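Quiénes somos
Taller de Manipulación Urnura, grupo de estudiantes de robótica de la Escuela Técnica Dolcombe

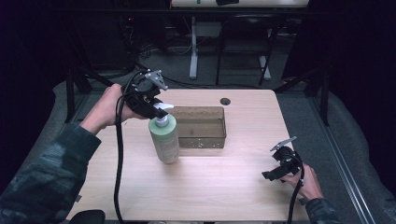

Qué hacemos

Urnura es un taller extracurricular dedicado a la manipulación robótica. Trabajamos con objetos domésticos sobre mesa: botellas con dosificador, recipientes de plástico, tapas, paños, envases blandos. El grupo registra demostraciones con pinzas manuales, las revisa, las etiqueta y las emplea para entrenar políticas de control que después se ensayan en brazo.

La actividad se divide en dos líneas. La primera es la captura: una persona ejecuta la tarea con una pinza en cada mano y los datos quedan almacenados por episodios. La segunda es el entrenamiento y la evaluación, que se lleva a cabo en el aula de cómputo con los episodios aprobados. Todo miembro pasa por ambas líneas durante el curso, empezando por la captura.

Origen

El taller se formó a partir de la asignatura optativa de Automatización, cuyo temario terminaba en el seguidor de línea y el brazo didáctico de trayectoria fija. Un grupo de alumnos propuso continuar fuera de horario con tareas de agarre. El primer prototipo de pinza tenía los dedos rígidos y perdía los objetos cilíndricos al inclinar la muñeca. La versión actual es la cuarta y conserva del diseño inicial únicamente la geometría de la guía.

El nombre Urnura procede del primer repositorio del grupo.

Proyectos en curso

Shboul. Conjunto de demostraciones bimanuales de ordenación de mesa. Contiene 1392 episodios aprobados. Cada episodio corresponde a una sola tarea, con posición inicial de los objetos variada entre repeticiones. Las tareas incluyen introducir un envase en una caja abierta, retirarlo, cambiarlo de mano y colocarlo en posición vertical. Se descartan los episodios con pérdida de señal o con la pinza fuera de campo durante la fase de agarre. Los fallos de agarre se conservan en una carpeta aparte, con su etiqueta.

Jerkerero. Software propio de sincronización y revisión. Alinea las marcas de tiempo de las dos pinzas con el vídeo, detecta saltos y genera una hoja de control por sesión. La versión 2 sustituyó el alineamiento manual por una secuencia de apertura y cierre al comienzo de cada grabación. Queda pendiente la exportación por lotes, que todavía falla con sesiones partidas.

Dedos intercambiables. Línea de diseño mecánico. Se comparan perfiles y durezas de yema sobre un mismo juego de objetos. Los resultados se publican en la memoria anual del taller, incluidos los perfiles rechazados.

Método de trabajo

Una sesión de captura consta de 30 episodios. El puesto lo atienden dos personas: operador y supervisor. El operador manipula; el supervisor lanza la grabación, anota incidencias y repone los objetos en la posición que indica la hoja. Los papeles se intercambian a mitad de sesión.

Antes de grabar se comprueba el recorrido completo de ambas pinzas y el trazado de los cables. El cable debe salir por encima del dorso de la mano o por el lateral, sin tensión en el conector. Un tirón durante el cierre altera la lectura de apertura y obliga a repetir el episodio.

El movimiento se ejecuta a velocidad constante y sin correcciones bruscas. La mano que no interviene permanece abierta y separada del objeto. En envases con dosificador se admiten dos agarres, por el cuerpo y por la parte superior, que se etiquetan como tareas distintas.

La revisión corresponde siempre a alguien que no haya participado en la sesión. Un episodio dudoso se marca y se discute en la reunión de grupo; si no hay acuerdo, se excluye.

Formación

El curso comienza en septiembre. No se exige experiencia previa en programación, aunque sí haber superado el módulo de seguridad en taller. El primer bloque cubre cinemática básica, calibración y formato de datos. El segundo trata el aprendizaje por imitación y la evaluación en brazo. Al final de cada bloque se entrega un informe técnico breve, con datos brutos adjuntos.

Competición

El equipo participa en la Liga Dolcombe de Manipulación, categoría de mesa, con 4 integrantes por equipo. La prueba consiste en ordenar un conjunto de objetos no conocidos de antemano, con límite de tiempo y penalización por caída. El código presentado se publica una vez cerrada la edición, junto con el registro de puntuaciones.

Acceso y contacto

Pueden solicitar plaza los alumnos matriculados en cualquier especialidad de la escuela. La solicitud se entrega en la secretaría de Dolcombe, indicando especialidad, curso y línea de interés. Los centros que deseen consultar el conjunto Shboul o utilizar Jerkerero en docencia pueden dirigirse a la misma secretaría, a la atención del Taller Urnura.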